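Clumosetti Presents the Lernari Table Setting Collection

LEDBY, July 8, 2019. Clumosetti, a family company for tableware and home goods, is pleased to announce the Lernari collection, a new series of plates, bowls, cutlery and table linen for everyday meals at home. The collection will be available in our Ledby showroom and at selected shops from November.

Lernari was prepared for people who eat at the table every day and who want that the table looks nice without much work. There are 36 articles in the collection, and all of them can be bought one by one. It is not necessary to take a full set. A customer who breaks one bowl can buy one bowl.

The idea of the collection is the simple place setting. One plate, one bowl, one spoon, one fork and one cloth napkin make together the basic setting, and these five pieces will also be offered in one gift box under the name Kaimal. The name comes from the street where our first shop was opened.

For the colors we stayed with a small group. The plates are offered in blue and in white. The bowls come in orange, in white and in a dark green, and they are made in a size that can stand on the plate for soup or for breakfast cereal. Many visitors of our spring preview told us that they prefer to mix the colors on one table, and we agree with them. The blue plate with the orange bowl was the combination most often chosen.

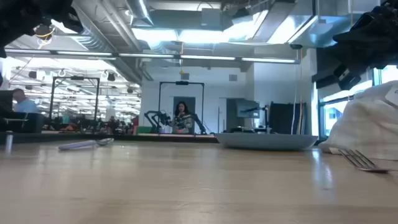
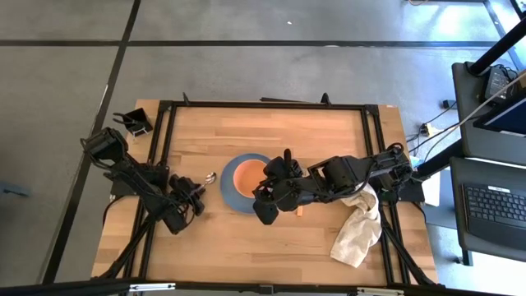
Table setting pieces on wood-toned tabletops: plate, fork and white cloth (first picture); blue plate with orange bowl, spoon at the left (second picture).

Setting the table is a small task, but in many homes it is done more than two times each day. For this reason we have included with each Kaimal box a printed card with the order of the pieces. The plate is placed first, in front of the chair. The bowl goes on the plate. The spoon and the fork are placed at the sides, and the napkin is put where the family likes it. In Ledby it is common to put the spoon on the left, but the card shows also the other way. Children from five years can follow the card with a little help from a parent.

The napkins of the collection are sold in white only for the first season. They can be washed together with other white laundry, and ironing is a question of taste. In our showroom we show them both ways, folded flat and left soft beside the plate.

All plates and bowls may be put in the dishwasher. For the spoons and forks with colored handles we recommend to wash by hand, so that the color of the handle stays fresh for a longer time. The plates have a wide, low shape and can be stored one on another in a normal kitchen cabinet.

The Lernari collection will be sold in 171 shops in the first season. Shops that wish to order can ask for the catalog and the price list at our sales office in Ledby. Samples of the plates and bowls are sent free of charge to shops which already work with us. New partners are kindly asked to fill in the registration form before they place the first order.

About Clumosetti
Clumosetti is a maker and seller of tableware, cutlery and kitchen textiles with its main office in Ledby. The company also runs a showroom at the same address, where all current collections can be seen and bought. Visitors are welcome without appointment during the opening hours.

Press contact
Clumosetti Press Office, Ledby
Further information about the Lernari collection and the Kaimal gift box is available on request.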